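The Night Table

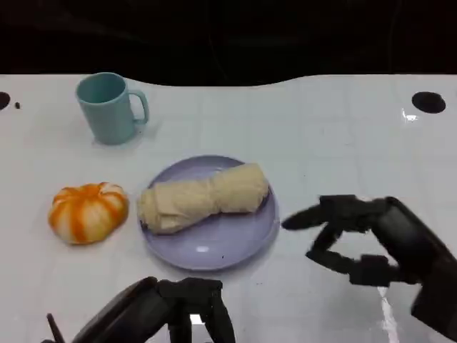 Mug, pumpkin, supper.

She had bought the pumpkin in November, when the shop in Tevness was selling off the last of them. It was small enough to sit in her palm, striped orange and white, and she put it on the table next to the mug because there was nowhere else it looked right.

Her sister had eaten supper at that table for nine years. The mug had been hers, pale teal, and the lavender plate as well. The table had come with the flat. It was white and shiny and its back edge went in and out like a coastline, so that no chair ever fitted against it properly. They had written to Kallix about it twice and got a leaflet.

At ten she wrapped the food and put it on the plate. Her sister's coach was due in at half past. It was coming from Omero, 200 miles, and it was never on time.

She turned off the lamp at the far side of the room to save the meter. The table was still bright. Past it she could hardly make out the door.

At eleven she moved the mug a little to the left. She thought about eating the food herself. She thought about the last thing she had said on the phone, which had been about money, 31 pounds of it, and how long she had let the line stay quiet afterwards.

A coach went down the hill without stopping. Then another came, slower, and she heard its doors.

She counted the steps on the stairs, as she had when they were girls. There was a bag being dragged, one stair at a time.

"Is there anything to eat?" her sister said through the door.

"It's on your plate," she said, and went to find the key.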